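Keeping Cornmeal Dry: A Conversation With Edlow's Quality Manager

Edlow mills corn, wheat and a small amount of millet at a single site near Udel. The company sells most of its output in 50-pound bags to bakeries and the rest in retail packs. Its quality manager has run the testing program for nine years and agreed to talk about moisture, the measurement that takes up most of the working week there.

Incoming corn is tested at the truck, again after conditioning, and a third time after milling. The limit for finished meal is 13 percent by weight. Anything over that is held.

"People assume the limit is about mold," the manager said. "Mold is part of it. Above 13 we also see the meal start to bridge in the bins, and the flow rate through the packing line goes off. We usually get the flow complaint before we get a lab result."

The program recorded 3,454 samples in its last full year. Of these, 2,359 were corn products. Across all grains, 257 samples were over the limit on first reading and were tested again by the oven method, in which a weighed portion is dried and then weighed a second time. The electronic meters used at the truck are faster but drift with temperature.

"The meter reads an electrical property and converts it to moisture," the manager said. "If the grain is at 40 degrees and the meter thinks it is at 70, the conversion is wrong. We correct for that. In January I still trust the oven more." 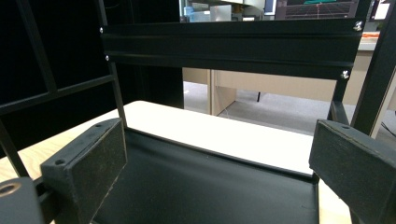 Black mat and white board.

Bench practice has changed little over the years. Samples are divided with a riffle splitter until the portion is small enough to weigh, and the lid goes back on the container between steps. The manager regards the lid as the weakest point in the procedure. Meal has a large surface area for its weight and takes up water from room air quickly. On a humid August afternoon, a thin layer left open can gain enough in a few minutes to change the first decimal place of the result.

The lab dehumidifier is set to 45 percent relative humidity. "It holds that until someone props the door," the manager said.

Asked how samples are labeled, the manager described a system of lot number, bin number and time of draw, written by hand and entered later. An attempt to print the labels at the point of sampling was dropped when dust got into the printers. The handwritten labels have been kept, with one change: the numeral seven must have a bar through it.

Retained samples are stored for 18 months at room temperature, away from windows. Whole grain keeps its value as a reference for the full period. Cornmeal with the germ left in does not, and the manager treats any retained sample of that type older than six months as useful for identity only.

"You can still check the grind. You can check for foreign material. I wouldn't run a fat acidity test on it and then argue with a customer over the answer."

The conversation then moved to storage outside the mill. Edlow gets a steady number of calls from households that buy the large bags and decant them. The manager's instructions are short. Use a container with a lid that seals, wash and fully dry it before filling, and do not pour new meal on top of old. A clear container is acceptable if it stays out of direct light.

Capacity matters more than callers expect. A container kept half full has more air above the product, and each opening replaces part of that air with room air. For degermed meal in a dry kitchen the effect is small. For whole-grain meal, the manager suggests dividing the bag among several small containers and freezing all but one.

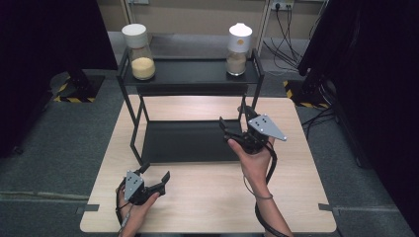
Freezing is unnecessary for most homes, according to a miller at Brovlow, whose plant sells a similar stone-ground product. The Brovlow advice is to buy less at a time. In that mill's experience, customers who freeze meal tend to open it while it is still cold, and the water that condenses on the surface does more harm than two months in a cupboard would have done.

The Edlow manager had heard the argument before and accepted the point about condensation. "Let it come up to room temperature closed. Overnight is fine. If they won't do that, then yes, Brovlow is right and they should buy the small bag."

The two mills also differ on desiccant packets. Brovlow puts one in each retail pack. Edlow stopped doing so after a storage trial at the Ladefoged warehouse, where packs with and without desiccant were held through one summer and the readings at the end fell within the repeatability of the oven method. The manager noted that the Ladefoged building is insulated and that a metal shed might have given a different answer. A second trial has been proposed for an uninsulated space, using the same film and the same pack size. It has no start date, and the film supplier has since changed the thickness of the inner layer.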